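Chapter 2
Caring for Clothing and Household Textiles

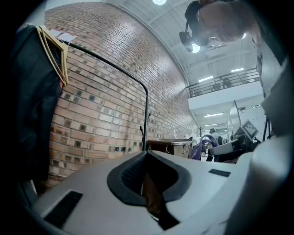 Every household owns more cloth than its members are likely to guess. Shirts, towels, bedding, curtains, and coats all wear out in time, but the rate at which they do so depends a great deal on how they are washed, dried, and stored. This chapter considers the daily and seasonal care of textiles in the home. It builds on the account of fibers given in Chapter 1, and students should review the terms "staple," "filament," and "blend" before going on.

The first section deals with storage. A garment at rest is still under strain. When it hangs, its full weight is carried by the shoulders, and a heavy knit may lengthen by the end of a single winter. When it is folded, the strain falls along the crease. Woven jackets and trousers are generally hung; sweaters are generally laid flat. Space, light, and air must also be taken into account, particularly in small apartments where clothing shares a room with other activities.

The second section turns to laundering. Water temperature, detergent, and motion each remove soil, and each does some harm to the fiber. Students will compare the Grekow and Holen methods of sorting a mixed load and will complete a worksheet on spin speeds, beginning at 800 revolutions per minute.

The third section presents a case study by Hiyori Yokoyama, who recorded the contents of closets in 131 homes in the town of Zurnov. Her records, begun in February, show which items were worn often, which were mended, and which were set aside.

Key Terms
abrasion
colorfast
crease recovery
pilling
relative humidity

Before You Read
Choose one garment you have owned for more than a year. Note its fiber content and the instructions on its care label. Keep your notes for use in Section 2.1.

2.1 Hanging, Folding, and Airing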